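Teaching a two-arm robot an assembly board by remote control
Student project report, Mirela Lacerda
Project name: Pliltton

3. Recording the demonstrations

The task is to put blue parts into a white assembly board using both arms. The operator sits at a desk next door and moves two small hand controllers, and the arms copy the motion. I first tried guiding the arms by hand, as Assunção did in the earlier project, but pushing two arms at once was tiring and my own hands kept blocking the head camera. After 13 tries I changed to remote control for everything.

We recorded 400 demonstrations in July. Each one starts with the arms over the board and ends when the operator presses the foot pedal. The joint positions and gripper openings are saved by Wero, our logging program, together with the head camera video. I threw out 16 recordings where the video and the joint data did not line up.

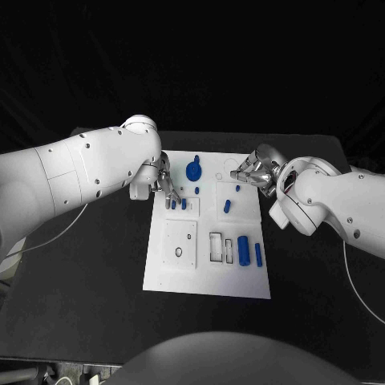 Page last changed: 16th October

Both grippers point down at the board in the starting pose, the left one over the small raised plate with two short pegs. Operators found the pegs harder than the big cylinder. With no sense of touch they pressed too hard, or let go early – mostly in their first session. Slowing the arms to half speed near the board helped with this, so I kept that setting.

The tilted cylinder on the upper right plate has to be stood up before it can be placed. Two operators did it with one arm and the rest used both. I left both ways in the training data and labeled them separately, and section 4 compares the results.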